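히클리(Hikley) 당일치기, 점심은 어디가 나을까요

작성자: 느린완행
2월에 히클리에 하루 다녀오려고 합니다. 로르누스에서 아침 버스로 들어가 운하 길을 걷고 저녁에 나올 계획이에요. 점심은 수문 옆 피숑(Pichon)과 언덕 위 피다미츠(Pidamitz) 중에 고민입니다. 부모님과 같이 가서 많이 걷기는 어렵습니다.
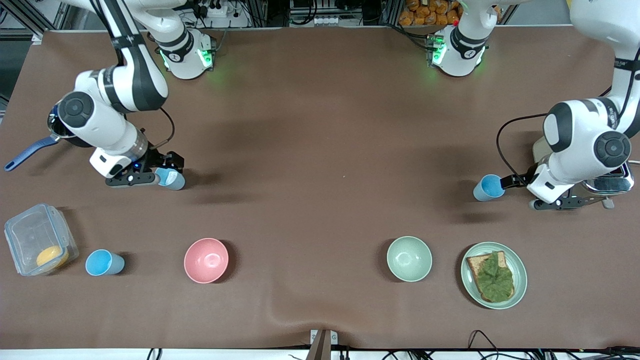
버스는 145번이 맞나요? 예전 글에는 504번이라고 되어 있어서 헷갈립니다.

답글: 운하지기
145번 맞습니다. 504번은 마을에 안 들어가고 큰길 삼거리에 세워 줘요. 거기서 40분 걸어야 합니다. 부모님 계시면 타지 마세요.

답글: 모과차
저는 피숑이요. 정류장에서 가깝고 창가에서 수문이 보입니다. 생선 파이가 괜찮았어요. 단 화요일은 쉽니다.

답글: 돌다리
피숑은 작년에 주인 바뀌고 나서 양이 확 줄었습니다. 저라면 피다미츠 갑니다. 메뉴는 토스트랑 수프 정도지만 오래 앉아 있어도 눈치 안 줘요.

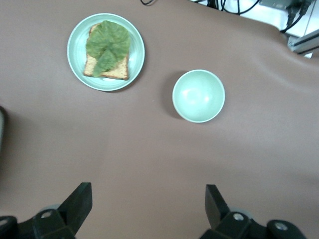

연두색 접시에 담긴 토스트와 초록 잎

답글: 모과차
양이 줄었다는 건 모르겠네요. 지난달에 둘이 가서 남기고 왔습니다. 그리고 피다미츠는 올라가는 길이 돌계단인데 부모님 모시고는 좀 무리 아닌가요.

답글: 돌다리
교회 뒤로 돌면 경사로 있습니다. 조금 멀긴 해도 계단은 없어요.

답글: 운하지기
그 경사로 겨울에는 그늘이라 얼어 있는 날이 많아요. 2월이면 저는 반대합니다.
식사 말고 하나 더 추천하자면 방앗간 전시실이 볼만합니다. Rajkumari Shukla라는 분이 안내하시는데 수문 공사 얘기를 자세히 해 주세요. 마을 옛 사진이 3000장쯤 있다고 들었고 벽에 걸린 건 일부입니다. 오후 4시에 닫습니다.

작성자: 느린완행
답변 감사합니다. 145번 타고 가서 점심은 피숑으로 하겠습니다. 화요일은 피해서 날짜 잡을게요. 전시실은 입장료가 있나요?

답글: 운하지기
무료고 입구에 모금함 있어요. 카드는 안 되니 동전 챙겨 가세요.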